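Informe de avance al fondo de apoyo
Proyecto: Cesto, serie documental sobre intérpretes de doblaje
Productora: Cerkus
Responsable del informe: Piret Sproģis
Fecha: 19/02/2026

1. Estado general

El proyecto se encuentra en fase de montaje. De los seis episodios previstos en la memoria aprobada, tres tienen corte cerrado de imagen, dos están en primer montaje y el restante sigue pendiente de una jornada de rodaje. El calendario de entrega no se modifica en cuanto a la serie completa; sí se desplaza la entrega parcial del bloque de archivo, por los motivos que se detallan en el apartado 3.

La entrevista principal, con la actriz Liya Mamo, quedó registrada íntegramente en noviembre. El material se ha transcrito y minutado. La actriz ha revisado los pasajes relativos a su retirada de los escenarios y ha solicitado dos supresiones, ambas aceptadas por dirección. La autorización de imagen está firmada y se adjunta en el anexo B.

2. Rodaje y participantes

Valdis Žukauskas ha confirmado su participación en el episodio pendiente. Su representante pidió que las preguntas se enviaran por escrito con antelación y que no se abordara el litigio con su antigua discográfica. Se ha aceptado la primera condición. Respecto a la segunda, se ha acordado una fórmula intermedia: el asunto se menciona en la locución, con fuentes públicas, y no se plantea en la entrevista.

Los hermanos Darius y Dace Avotiņš intervienen en el episodio tercero. La conversación se rodó en el domicilio familiar, en régimen de equipo reducido – cámara, sonido y dirección – y sin público. El sonido directo presenta ruido de fondo en el último tramo; se ha tratado en postproducción y el resultado es utilizable, salvo un fragmento que se sustituirá por voz en off.
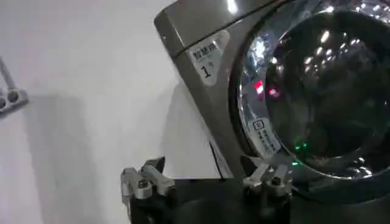
El desplazamiento del equipo se ha imputado a la partida de viajes, que conserva saldo suficiente para la jornada restante. No se prevén dietas adicionales.

3. Derechos y archivo

La negociación con Steler, titular de las grabaciones de las galas televisivas, sigue abierta. La oferta inicial cubría únicamente la emisión lineal. Cerkus ha solicitado la extensión a plataformas y festivales, y está a la espera de la propuesta económica. Mientras no haya acuerdo, los episodios afectados se montan con material de referencia a baja resolución, marcado como no definitivo.

Las fotografías del archivo Avotiņš se han cedido sin coste, con obligación de crédito en los títulos finales. El cotejo de fechas y autorías está terminado.

4. Desviaciones

Gasto de archivo: pendiente de la respuesta de Steler. Si la licencia supera lo presupuestado, se pedirá un traspaso desde la partida de promoción.
Personal: sin variación.
Postproducción de sonido: ligero exceso, absorbido por la partida de imprevistos.

5. Próximos pasos

Rodaje con Valdis Žukauskas y cierre del montaje del episodio correspondiente.
Firma de la licencia de archivo o, en su defecto, remisión al fondo de una versión alternativa de las secuencias afectadas.
Mezcla de sonido de los episodios con corte cerrado.
Envío de los enlaces de visionado, con contraseña, a la persona que designe el fondo.

Se solicita al fondo conformidad escrita sobre el aplazamiento de la entrega parcial. La documentación justificativa del gasto figura en el anexo C.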